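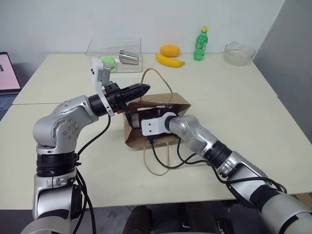
Jillell

What do you all do with paper carrier bags like this one, with the twisted cord handles? I have over 68 in the cupboard under the stairs. Can they go in the kerbside recycling with the handles on?

Pacheco
Depends on your council. Ours takes them whole. If yours is fussy, snip the cords off and put the bag in flat. Anything greasy goes in the general waste.

coveo9
I just use them for potatoes.

Nustudance
Keep the good ones. Fold the base up first, then press the sides in along the creases, and stand them upright inside one bag. I get plenty into one that way. Check where the handles join before you put tins in, as the glue gives way before the paper does. Our charity shop was asking for bags in October, so try yours.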